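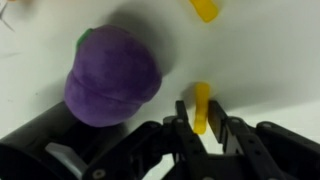

The subject of our project is the outdoor message display at the sports ground of Zandcombe, and the question if people can read it from the far side of the field. The old display was bought for hockey scores, but now the club uses it also for parking notices and for the menu of the canteen. Color was our first difficulty. A deep violet body with a bright green stem, as on the plush toy, is easy to separate on a white table, but the same violet on a black display almost disappears at dusk. For this reason we tested only amber, white and green letters.

The display has 6 lines and is made of modules from the firm Nukar. The controller runs a program named Ririco, which the club received together with the modules. We did not change the program. We changed only the height of the letters, the color and the time each message stays on.
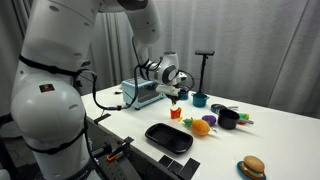

Figure 1. White robotic arm with two black straps.

Our readers were 40 visitors of the ground. Each one stood at the fence opposite the display and read a message aloud, and we wrote down the mistakes. Short words were read well in all three colors. Long messages that move from right to left gave the most trouble, mainly to people who looked away to follow the game and came back in the middle of a sentence. 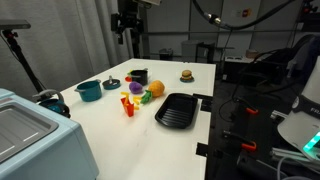

Reading time of full report: 6 min

Amber had the fewest mistakes in the evening. In full sun white was better, and green was in the middle both times. We expected that larger letters would always help, but with the largest size only one word fits on a line, and the readers lost the connection between the words. The second largest size is our choice.

We also looked at the power use. Over the test period the display used 609 kWh with the old settings. We could not repeat the complete period with the new settings, so we do not give a saving here. This will be measured in July, when the ground is open every evening.
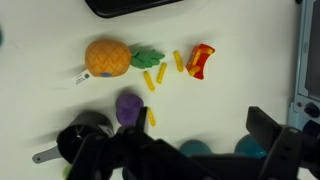 Figure 2. Plush pineapple and yellow toy fries on a white table.

The cost of new modules, by the offer of Gökçe, is 2660 dollars without the mounting. In our opinion the club can wait with this. The present modules are bright enough if the messages are kept short and do not move. We gave the club a page with the recommended settings on 1st May, and the amber color is already in use for the scores. The parking notices still move, and we have asked to change this too.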